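Search this site Go

Toy swap returns in July
25/06/2021 | By Corina Cârstea

The Vuditz toy swap is coming back, and oh, we have missed you all! Bring up to 15 clean toys and take home as many.
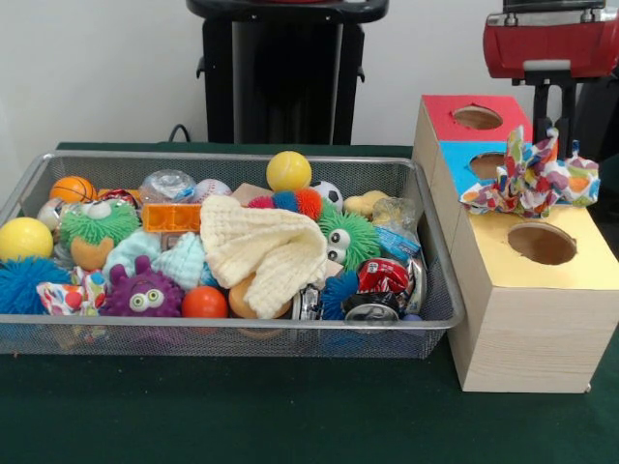
Balls and plush toys in a wire basket.

Puzzles go to the Ocampo Street door, please, with every piece. 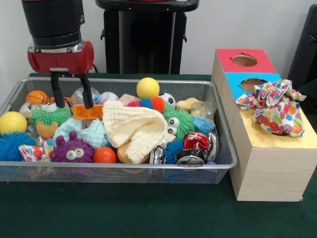
Helmi Keskinen asks whether baby things can come too, and yes, of course they can.

Doors open at 3, with coffee after. 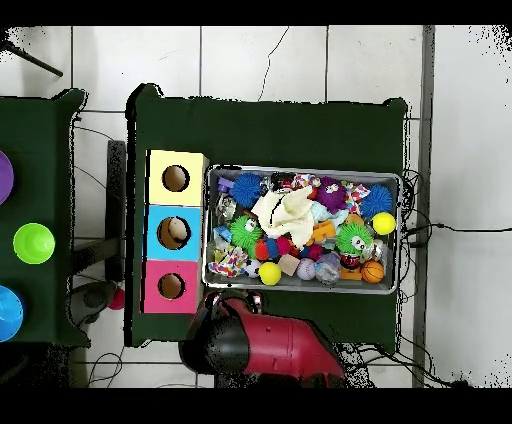
One reader wrote that last time ended far too early, so we're staying later!

We use cookies. Accept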